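Laltia notebook, January, second week
Wrist cam vs overhead for the crate policy

Started before 8 this morning because I wanted a clean run before Ratree needed the cell for her cable stuff. Coffee machine is still broken, so go easy on my handwriting (and my arithmetic, Vichien, before you start).

Where we'd got to: the Tanasarn checkpoint was trained on 1,514 demos, all with the overhead view plus the wrist view, and it's been pretty good at everything except the approach. It drifts toward the near wall of the crate and then dithers. You can watch it change its mind! Vichien reckons the policy leans on the overhead camera for rough position and then doesn't trust the wrist view enough once it gets close. I thought that was a bit hand-wavy, so the plan was to drop the overhead input at random during fine-tuning and see whether the dithering goes away.

Dropout on the overhead stream is per episode, so either the whole episode has it or none of it does. I tried per frame last month and it was a mess, the actions went all jittery and I ended up smoothing them until the arm behaved like it was moving through honey. Not doing that again.
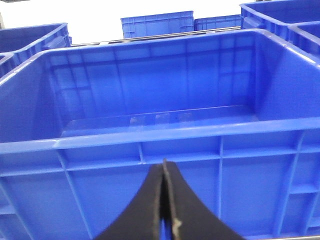 The other thing I wanted to sort out was the colour problem. The crates are all the same blue, and when the fingers are down near the wall there isn't much for the encoder to grab onto apart from the ribs and the rim. Ratree's idea was that the rim highlights are doing more of the work than we think, and that if we change the lighting the whole approach will fall over. So I added brightness and hue jitter on the wrist stream, fairly mild, and left the geometry alone. No random crops, because a crop shifts where the fingertips sit and I want those to be a fixed reference for the policy.

Fine-tuned on 177 new demos (Flavodberg set, approach only, no lifting). Then 30 trials on each checkpoint, same start poses, shuffled order so I couldn't play favourites.

Rough read, before I go through the logs properly: the new checkpoint commits a lot earlier. The old one hovered over the near wall and hunted left and right, and the new one mostly goes where it's going. I had to hit the stop twice on the old one and not at all on the new one. When the new one does go wrong it goes wrong confidently, which I'm less thrilled about. It picks a rib junction that looks like the right rib junction and heads for it with great enthusiasm. The panels repeat, so fair enough, but I don't know how you fix that with wrist view only. History might help. We're feeding it 2 frames at the moment and I'd love to try a longer window if the Nekine box has the memory for it.

Also turned the overhead off completely for a few goes at the end, just mucking around, not counted. It coped better than I'd expected but it was slow to settle if the start pose was a long way off. Makes sense to me, there are stretches where the wrist view is nearly all blue plastic.

To do:
Ask Ratree about borrowing the dimmable panel for the lighting test
Relabel the Flavodberg episodes where I nudged the crate between takes, I've got the list in the back of this book
Plot lateral error over the last part of the approach, old vs new, on the same axes this time
Vichien to check whether the wrist timestamps lag the joint states, he thinks they do and I'd rather find out before we train anything bigger

Left both checkpoints in the shared folder. The one ending in b is the one with the jitter.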